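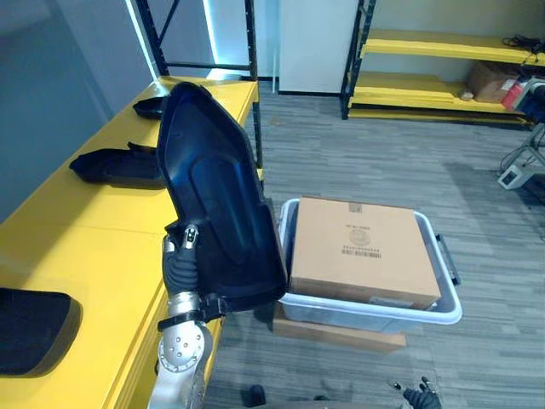
Slide 4 – What you get for the money

Leave this one up while people find their seats. It's the handling kit at work, one hand on a big blue molded shell, the yellow table alongside with more black padded parts on it.

Say who I am: Assunta Cocco, Sastley. I buy things for a living and then get blamed for them. I have no shares in Stillis, and after this talk they may not offer me any.

The Stillis kit is two arms, two grippers, the software and a 200-page manual. Read the manual's chapter on grip force. Skip the chapter on vision and values.

Point at the fingers. Dark pads, small silver joints, holding the shell by its lower edge. Large, tapered parts like this one are why we wanted a trial. Any fool can pick up a cube, and every sales demo we sat through had a cube in it.

(Pause here. The Jekden people usually laugh. If they don't, move on.)

Slide 5 – Our numbers

1,679 picks logged at the Yoo site. Almost 200 needed a person to step in, mostly for parts lying flat. Stillis calls these "assisted picks." I have asked for an assisted invoice.

Setup took 10 days. The brochure says an afternoon – ask them which one.

Pads are rated for 1,000 picks a set. Ours went a bit longer, then got slippery. Budget for spares, and order them with the kit, because the November batch came late.

Slide 6 – Would I buy it?

Yes, with the longer service plan. Take questions on price last.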